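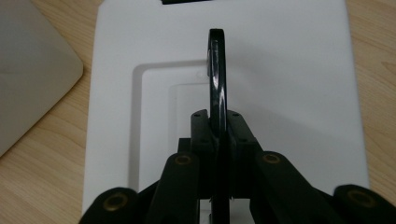 The flat in Saltton had 313 on the door and a smell of floor polish that never left the hallway. My sister and I had until five to hand back the keys.

She did the bathroom. I did the kitchen drawers, which Mum had filled over the years with anything that might belong to something else. Lids, hooks, a radio knob, the handle off a kettle. I wiped each piece and put it on the bench.

"Keep or chuck?" I called out.

"Chuck," she said, without coming to look.

In January we had agreed to be sensible about it. We had a bag for the tip and a box for the op shop on Musov Street, and nothing was meant to go home with either of us.

I filled the bag. Then I took the kettle handle out again and put it in my coat pocket.

She came in drying her hands and asked if I was done. I said there were three drawers left. She pulled one open, looked in for a while, and sat down on the lino.

"That's the colour she painted the boat," she said.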